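Stisora kitchen line trial: notes and data card

Maintained by Hema Unnithan, prep and service systems
Last edited 2025-10-25

What is in this folder

Records from the trial of a Tarum arm in the staff kitchen at Stisora, plus the simulated runs that were used to argue for the trial in the first place. I was asked to write a data card so that people at the other sites could reuse the material. I have done that, and I have also written down what I think it can and can't support, which was not part of the request.

Contents

sim_runs: 268 simulated episodes of one arm with a two-finger gripper working in a kitchen. Camera view from the wrist.
floor_log: 200 entries typed by kitchen staff during shifts. Free text, lightly cleaned.
rota: shift patterns before and after the arm was installed, with names removed.
vendor: two slide decks and a price sheet from Kwiatkowski, the integrator. Read these last.

Where the runs came from

The simulated episodes were made by Kwiatkowski using the Hondemo kitchen set. We supplied a floor plan and a list of jobs: move a cup, open a cabinet, put something on a shelf, clear a counter. Nobody from the kitchen was in the room when that list was drawn up. If they had been, it would have included scraping trays, dealing with the lid that sticks, and finding out why the rinse area is backed up again. Those jobs are where the hours go.

Each episode carries a pass or fail label. The label is set by a rule in the simulator that looks at where the object is when the time runs out. It doesn't look at how the object got there. An arm that drags a cup along a counter and bumps it into the right spot passes. A person who did that in our kitchen would hear about it.

Where the floor log came from

Staff were asked to make an entry whenever the arm stopped, needed help, or did something they wanted on record. They were not given time to do this. Entries get shorter as a shift goes on and several are one word long. Read a gap in the log as a busy hour. Please don't read it as an hour when everything went well, which is how the first summary read it.

Spelling has been fixed and names taken out. I left the swearing in.

What changed for the people

The pitch was that the arm would take over the dull part of the work. Some of that is true. Two people told me their wrists feel better now that they aren't stacking cups all afternoon, and I believe them. The arm is also patient in a way that a person at the end of a double shift isn't.

The rest is less cheerful. One role on the late shift was removed from the rota in November, before the arm had been through a full month of service. The remaining staff now do their own work and also watch the arm. Watching doesn't appear in anyone's job description. It is paid at the same rate as before and it breaks up every other task, because you can't get deep into prep if you are listening for a stop tone.

Training was a short session and a laminated card. The card covers starting, stopping and calling Kwiatkowski. It doesn't cover what to do with a half-moved cup, so people have worked out their own methods, and the methods differ by shift. I would like those written down before anyone decides to write them up as errors.

How far to trust the simulation

Less than the slides do. The kitchens in the runs have no people in them, no steam, no wet floor and no one asking where the tongs went. Surfaces are built from stock materials, and a surface that looks like stone is still a flat shape with a pattern on it. Our counters have dents, and a strip of tape that has been there longer than I have.

The wrist view is also hard to judge by eye. The gripper takes up the bottom of the picture and often hides part of whatever sits between the fingers. I have watched people in meetings nod along to a clip when I doubt any of them could have said what was being handled. Ask for the label and the full episode before you agree that a clip shows success.
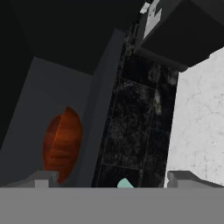 The pass rate in the vendor deck is worked out on the simulated runs alone. It then turns up on the price sheet as the basis for labor savings, with no step in between. I asked Kwiatkowski for the missing step and was sent the same deck again.

Sensible uses

Comparing one version of the arm's software with another on the same simulated jobs.
Showing new staff what the wrist camera can and can't see.
Planning a better list of jobs, with kitchen staff at the table this time.

Uses I would object to

Setting staffing levels at any site.
Judging individual workers from the floor log. It was written in good faith and should be left that way.
Quoting the pass rate without saying that it comes from simulation.

Known problems

A few episodes have the wrong job name attached. The rota files use two different codes for the same break. The floor log has no entries from the early shift in the first week, as the tablet was locked in the office. I have not tried to fill that in.

Changes

Added the rota files after staff asked for them to be included. Removed a summary page that called the trial complete. The arm is still running and so is the log.

Questions and corrections go to Hema Unnithan. If you work in the kitchen and think an entry of yours has been cleaned up too much, tell me and I will put the original back.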